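Made it to Wirkusville! Two buses and then a long walk uphill, because I misread the timetable (Gemma Sanna warned me, I didn't listen).

So this place had 2000 people once. A market, a mint, its own bishop. Now it's 60 in winter, and I've met two of them.

The abbey is just a doorway and some low walls. I sat in there eating a peach and tried to picture monks — got sheep instead.
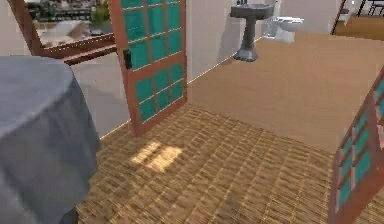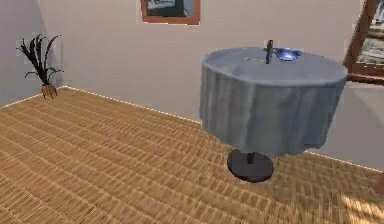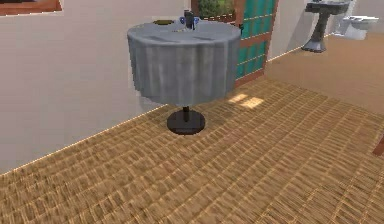
Back to the abbey, though. Corrado Fabbri at the bakery swears the bell went down the valley to Valline and never came back. They say they bought theirs fair and square!

Walking over in the morning to hear it ring. Will report.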